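For release: Friday

Ollent opens shoes-off entry area at its Drosaneck guest house

DROSANECK – Home goods maker Oton and short-stay operator Ollent have opened a new entry area at the Ollent guest house on Matheson Street. Guests now leave their outdoor shoes at the door and change into house slippers before going upstairs.

The area is fitted with low open racks that have black metal frames and light wooden shelves. Oton supplied the racks and Ollent chose the footwear. Guests may take any pair that fits and wear it for the length of their stay.

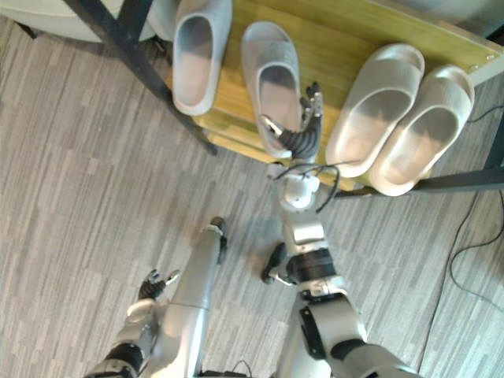 Slippers and slides set out in pairs on the wooden shelves.
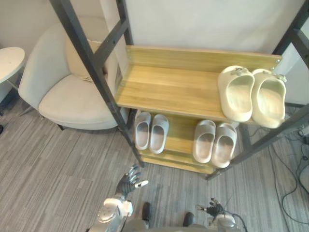 The guest house has 40 rooms over 2 floors. Ollent asked guests last winter what they would change about the building, and wet floors in the hallways came up more than anything else. The company looked at mats and shoe covers before settling on slippers.

Housekeeping staff straighten the racks every morning and again before evening check-in. Slides are washed between guests. Soft slippers are replaced when they show wear – Ollent has ordered 800 pairs to cover the first year, in adult and children's sizes.

Guests who prefer to bring their own indoor shoes are welcome to do so. A bench and a long-handled shoehorn are available by the door, and anyone who needs to keep outdoor shoes on for medical reasons can let the front desk know.

Oton will begin selling the same rack through its Drosaneck store in January. Assembly instructions will be included in the box, and replacement shelves will be sold separately.

Press inquiries may be sent to the Ollent front office in Drosaneck.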